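Buscar en el sitio
Buscar

NOTA DE PRENSA

Pomport abre en septiembre un servicio de arreglo y segunda vida para prendas de punto

Pomport, 2026-04-14. La firma textil Statine pondrá en marcha en Pomport un servicio de arreglo, recogida y reventa de prendas de punto. El nuevo local ocupará la planta baja del antiguo almacén Perić, en la calle del Puerto, y abrirá al público en septiembre.

El servicio admitirá jerséis, chaquetas, vestidos y bufandas de cualquier marca. Los clientes podrán pedir el arreglo de una prenda propia o entregarla para su reventa. En el segundo caso recibirán un vale que se podrá usar en el mismo local o en la tienda en línea de Statine.

El taller tendrá una superficie de 465 metros cuadrados y dará empleo a 32 personas, entre costureras, personal de clasificación y atención al público. La empresa calcula que podrá atender aproximadamente 300 prendas por semana cuando funcione a pleno rendimiento.

«Mucha gente guarda en el armario un jersey con un punto suelto que no sabe a quién llevar», explica Coralie Prendergast, directora de Statine. «Queremos que pueda dejarlo cerca de casa y conocer el precio antes de decidir».

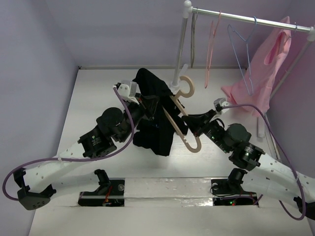 Cómo funcionará el servicio

La entrega se hará en el mostrador, con cita o sin ella. El personal revisará cada prenda delante del cliente y le dará un presupuesto por escrito. Los arreglos sencillos — puntos sueltos, dobladillos, botones — se devolverán en un plazo de 2 días laborables. Los zurcidos grandes y los cambios de puño o de cuello necesitarán más tiempo, que se indicará en el presupuesto.

Las prendas destinadas a la reventa se lavarán, se repasarán y se etiquetarán con su composición y los arreglos realizados. Las que no puedan venderse pasarán a Urkico, empresa de la comarca dedicada a recuperar fibra para relleno y aislamiento.

El punto negro en la primera colección

La primera selección de segunda mano estará dedicada a las prendas negras, que según Statine son las más solicitadas en su tienda en línea. Cada artículo llevará una ficha con las medidas reales, tomadas en plano, ya que el punto puede ceder con el uso y la talla de la etiqueta no siempre sirve de referencia.

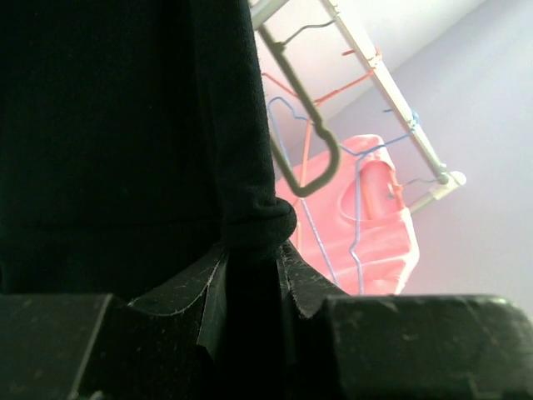 Detalle de un tejido negro de punto.

Las tarifas y el horario definitivo se publicarán antes de la apertura. Las personas interesadas en los puestos de trabajo pueden enviar su currículum a la oficina de Statine en Pomport — no se admitirán solicitudes por teléfono.

Contacto para medios: Departamento de Comunicación, Statine, Pomport.

© 2026 Statine. Todos los derechos reservados. | Aviso legal | Contacto | Volver arriba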